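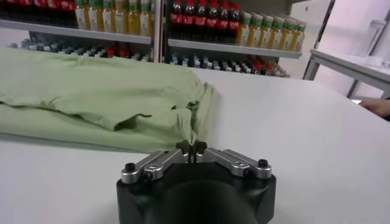
Sindis, the Sendthorpe firm that helps small businesses teach robots everyday handling jobs, is pleased to announce that its hands-on teaching programme, Tasside, will open to new partners in February, after a long and very happy stretch of work on what our team has come to call "the soft jobs". Folding clothes is the one we are asked about most, and it is a good deal harder than people expect. A box keeps its shape when you take hold of it, but a garment changes with every touch. Take the pale green one on our white table, with two small black fingertips closed on a gathered corner and the creases running out from the pinch across the cloth. Where to take hold, and how much fabric to take, are things most of us learned at home without ever putting them into words, and they are exactly what Tasside is there to pass on.

The idea behind the programme is a simple one, and we are rather proud of how simple we have managed to keep it. A person who knows the job shows the robot how it is done, either by taking hold of the arm and guiding it through the movement, or by sitting at a pair of hand controls a little way off and driving it from there. The robot records each showing, including the view from the small camera at its wrist, and our software, Abbasi, learns from the whole collection. There is no code for the partner to write, and a newcomer can be making useful recordings after a morning's practice.

For the folding work our teachers recorded 661 complete showings, 563 of them by remote control and the rest by guiding the arm directly. We had thought when we began that guiding by hand would win the day, as it feels so natural, and for short movements such as turning a cuff we still like it very much. For longer folds, though, the teachers preferred the controls, which let them stand back, see the whole garment and keep their own arms out of the camera's view.

"I have folded clothes for a living for most of my working life, and I was quite sure I had nothing to teach a machine," said Angharad Mostyn, lead teacher on the folding work. "What I had to learn was to slow down. If I snatched at a corner, the robot learned to snatch at it too. Now I take the corner, wait a moment, lift, and only then bring it across. I've started doing it that way at home as well, and my family think I've gone very grand about the ironing."

Kianoush Akbari, who leads the software side, said the less tidy recordings had turned out to be among the most useful. "Early on we threw away any showing where the cloth slipped or the teacher had to have a second go," he said. "We stopped doing that, and I'm very glad we did. A robot that has only ever been shown perfect folds has no idea what to do with a poor one. We now ask our teachers to leave some garments in a real muddle before they begin, and to show us how they would put things right."

The programme opening in February has room for 37 partners, and we would be especially glad to hear from laundries, charity shops, clothing hire firms and anyone else who handles soft goods day in, day out. Each partner will have the loan of an arm and a set of hand controls, two days of teaching from our own staff, and an allowance of 750 recordings, which we have found to be plenty for one well-chosen job. Partners who would like to teach a second job may carry over whatever they have not used.

We are often asked whether the robot can be left to get on with it. For the present we ask that a trained person stays nearby whenever the arm is moving, with the stop button within easy reach, and this will remain a condition of the loan. Sleeves are still a weak point, as are very thin fabrics, and we would sooner say so now than have a partner find out on a busy morning.

Anum Dogar, who looks after partners at Sindis, will be holding open mornings at our Sendthorpe workshop throughout the month, beginning at 10 am, with tea, coffee and a turn at the controls for anyone who fancies it. Visitors are warmly invited to bring along something of their own that is awkward to fold. Places can be booked through the Tasside page of our website, and press enquiries should be addressed to Derek Nuttall at the Sindis office.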